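# How an island gets its water in summer

Skerkik is a small island with one harbour, one village and a beach on the south side. In winter 500 people live on it. In July there are many more, and every visitor needs water for drinking, washing and flushing the toilet.

Most towns on the mainland take water from rivers or lakes. Skerkik has neither. Rain falls mainly in winter, and the rock lets it soak down quickly. Some stays underground, where it can be reached by a well. A well on a small island has a limit. Fresh water floats on top of the salt water that seeps in from the sea, so if too much is pumped out, the salt water rises and the well turns salty.

## Where the rest comes from

There are two other ways to get water.

1. **By boat.** A tanker ship fills up at the mainland port of Herath and pumps its load into a tank above the harbour. The crossing takes 9 hours. In rough seas the ship does not sail.
2. **From the sea.** Sea water is pushed very hard through a thin sheet called a membrane. Water gets through and nearly all the salt is left behind. The name for this is desalination. It uses a lot of electricity.

The salty water left over is called brine. It goes back to the sea through a long pipe, which spreads it out so that it does not harm the plants on the sea bed. 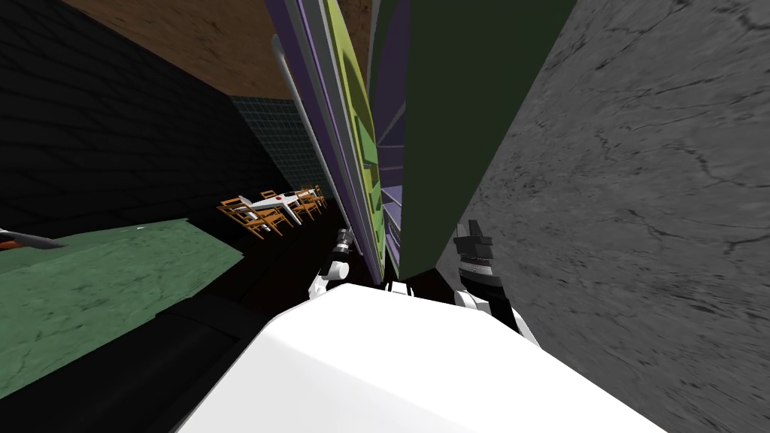 Hashini Begum asked why the hotels can't just use sea water as it is, at least for the toilets. Some places do. It needs a second set of pipes, kept completely separate from the drinking water, and salt wears out metal parts. On Skerkik only the two oldest hotels have them.

## Why the tank is on a hill

Water runs downhill without a pump. The tank is 50 metres above the harbour, so the weight of the water pushes it along the pipes and out of the taps. Houses near the top of the village are almost level with the tank. Their taps run more slowly - this is called low pressure - and it is worst in the early evening, when people come back from the beach and shower. 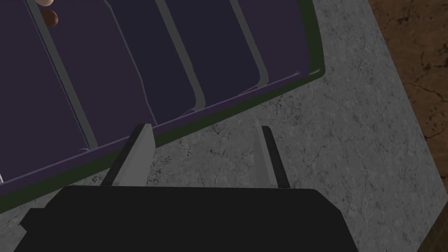
The tank is filled at night, when few taps are open. By morning it should be full again. If it is not, the beach showers are switched off first, then the garden taps. Kitchen taps are kept on for as long as possible.

## Words to know

- **Brine:** very salty water.
- **Membrane:** a thin sheet that lets some things through and stops others.
- **Pressure:** how hard the water pushes inside a pipe.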